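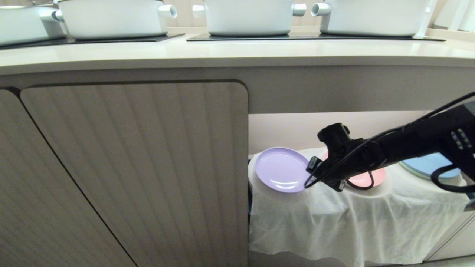 *White pots on the counter, plates on the shelf below*

**Do buyers abroad trust a new cookware brand?**

I love this stuff! We're launching Divum in Irkmont in May and surveyed 800 shoppers. Only 167 said they'd try a name they didn't know. Do we lead with where it's made, or with price?

**Meifang Lü**

Lead with the origin, and tell it well! I worked on the Thambiah launch and the story on the box got people talking (the discount got us one good week). Ask your 167 what made them curious, too.

**potsandplans**

price. always price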